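Search notebook
Enter keyword

Nellell student build, shared notebook, June
Entry by Odair Holanda

Started late, 2:40 pm. Sarkar group had the bench until then and left the tape down, so I kept their layout and didn't re-mark anything.

Goal for this block was to get enough cloth-handling demos to retrain before the Bretbridge meet. The plan the students voted for says 600. We have 353 in the folder. I said at the start of term that I didn't believe 600 was a real number and I still don't. It came out of a slide somebody liked. We have no curve that says the policy gets better between 300 and 600, and no one has offered to make one, although it would take an afternoon and a bit of patience.

Went through a batch from the last session before collecting any more. Watched 9 of them start to finish at half speed. Notes:

- Two have the fingers closing on the fabric well before the wrist settles. The label says "clean grasp". I would not call it that.
- In one the marker on the finger side drops out for a good part of the close, so the width reading is a guess for that stretch. The script fills the gap with a straight line and doesn't say so anywhere. That bothers me more than the dropout does.
- The rest are fine, or fine enough.

If that's the rate across the whole folder then our 353 is a smaller number than it looks. Nobody should quote it to the judges until someone has gone through the lot. I'd rather turn up with fewer and be able to say what's in them. 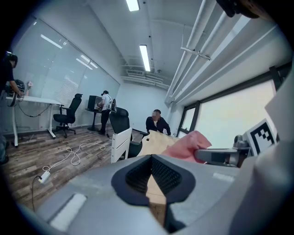 Second gripe, the success criterion. At present a demo counts if the operator says it counts. Each person has their own idea of what a good pickup is, and I could pretty much sort the files by who was holding the gripper without looking at the names. I proposed a dull rule: cloth clear of the surface, held while you count to two, released inside the tape. Got some groaning. Agreed in the end that we'd try it for a week and see how many old ones fail it.

Calibration: reran it, numbers came back close to last time. I don't put much weight on that. Same person, same board, same corner of the bench, of course they agree. Want somebody else to do it from scratch with the written steps and no coaching. The steps have a hole in them at the part where you set the fully open width. I know what to do there from habit, and that's no use to a first-year.

About the Clornport policy. The students are keen on it and the write-up reads well. I ran their evaluation script as it came and it picks the best of several attempts per trial, then reports that as the success rate. Changed it to first attempt only. Haven't got a result to put here yet because the job fell over on a missing file path, my fault, I'd moved the folder. Will rerun overnight. I expect it to be a fair bit worse than the headline and I've told the group so now, in writing, so I can be properly embarrassed if I'm wrong.

One thing I'll grant. The collection itself is quicker than it was. People have stopped resetting the whole bench between tries and only move what needs moving. My worry is that the start positions will bunch up because of it. Someone should plot them. Probably me.

To do
- plot start positions by operator
- script to flag any demo with marker gaps, no filling, just flag
- new person on calibration, I stay out of the room
- rewrite the open-width step
- rerun Clornport eval, first attempt only
- ask Bretbridge whether their cloth is the same weight as ours. The rules sheet just says "fabric"

Packed up at 5:15. Charger for the second gripper is in the drawer under the printer and not in the box marked chargers.

2 comments
9 views
Share this entry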